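Torko Users' Help Pages
Grippers and End Effectors > Choosing and comparing

Two-finger gripper for clothing: textured pads or smooth pads, and where should the wrist camera sit?

Posted by Farooqui Textile Handling Group

We are responsible for a small trial in which an arm sorts and folds household garments from soft furniture. The arm is fitted with a two-finger electric gripper and a small camera at the wrist. We have been asked to recommend a single configuration for purchase, and we should be grateful for the advice of members who have carried out a similar comparison.

Two sets of pads are under consideration. The first is textured and recessed into the finger near the tip. The second is a smooth silicone pad, supplied by Nultell, which sits slightly proud of the finger. Each set was given 67 attempts on the same mixture of socks, T-shirts and hand towels. The textured pads were better on knitted items and on towelling. The smooth pads were better on thin cotton, but they tended to pick up the upholstery together with the garment, particularly when the fingers approached from directly above. On two occasions the arm stopped on its force limit while holding a fold of the seat cover.

Our second difficulty concerns the camera. It is mounted behind the gripper and looks along the fingers. The operators find this view helpful for the final approach, but a finger may hide part of the very item that is to be picked up. 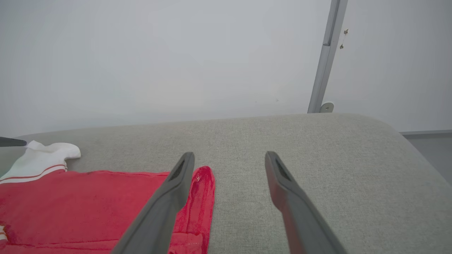
Wrist camera view with the textured pads fitted, gripper open over a red cloth garment and a white sock.

The stream is recorded at 800 by 600. We have considered moving the camera to one side, but the bracket would then need to be remade and the hand-eye calibration repeated. We have also considered a second, fixed camera. The controller has one free port, and the budget will allow either the additional camera or a further set of fingers, but not both in the present period.

Our questions are therefore as follows. Is there a recognised way of comparing pads on fabric that does not depend so heavily on how the garment happens to be lying? Should the camera be settled before the pads, or the pads before the camera? Finally, has any member used a narrower fingertip on soft furniture, and did it reduce the number of times the cover was gripped by mistake?

Posted by Hnat Hrynyshyn

I would advise settling the camera position first. A change of viewpoint alters the approach that the operator chooses, and this in turn alters the result for the pads. If the camera is moved afterwards, the pad trial will have to be repeated.

At Rarkport we carried out a comparison of this kind in September, using three sets of pads on one gripper. The following arrangements were found to be satisfactory.

Each garment was placed in one of four agreed starting states: flat, folded once, gathered into a heap, or overlapping another item. The states were recorded separately and were never combined into a single success figure. A pad which performs well on a heap may be quite unsuitable for a flat item, and an average conceals this. I would expect your towelling result to look rather different once it has been divided in this manner.

The pads were changed after every short block of attempts and not once at the midpoint of the trial. Operators improve with practice, and the second set will otherwise receive the benefit of it. The same applies to any recalibration carried out during the week.

A failed attempt was entered under a cause. We used 'missed', 'slipped', 'took more than one item' and 'took the surface'. The last of these is the one that should concern you. It is largely a matter of approach height and closing force, and only partly a matter of the pad. Before rejecting the smooth set, I would raise the closing height by a few millimetres and reduce the force to the lowest setting that will still hold a dry hand towel.

With regard to the view along the fingers, I would keep it. In your picture both tips and the gap between them can be seen, and that is what an operator requires in the last part of the approach. The left finger does overlap the red fabric, but this can be managed by choosing the grasp point from a higher position, with the fingers open, and then descending without changing the target. A camera set well to one side gives a better view of the garment and a poorer view of the gap. In our experience the operators disliked it and asked for the original bracket to be refitted.

If the funds permit only one purchase, my preference would be the fixed camera. It need not be an expensive model. Please check, however, that the controller can accept both streams at the recorded size without dropping frames – ours could not, and the wrist stream had to be reduced before the two would run together.

I regret that I have no figures for narrower fingertips.

Posted by Torko Bench Support

We have used narrower tips on seat cushions and on a mattress. They enter a fold more easily and they gripped the cover less often than the standard tips. They also press harder for the same closing force, as the contact area is smaller, and they left marks on a loosely woven cover. We would suggest rounding the edges before any trial on furniture that must be returned in good condition.

Textured pads collect lint. Kindly brush them between blocks, or the later results will be worse than the earlier ones for reasons unconnected with the design. Smooth silicone should be wiped with a damp cloth and allowed to dry.

Posted by Rarkport Stores

Would a vacuum gripper not be simpler? We have one here which lifts cardboard sheets very well. I have not tried it on socks.

Posted by Farooqui Textile Handling Group

We thank all members for their replies. Vacuum was excluded at an early stage, as the air passed through the knitted items and no useful grip was obtained.

The wrist camera will remain in its present position. We shall repeat the pad comparison using the four starting states and the table of causes proposed by Mr Hrynyshyn, with the closing height raised for the smooth set. The frame rate of the controller with two streams is to be tested before an order is placed. The question of the narrower tips will be held over until the next purchasing period.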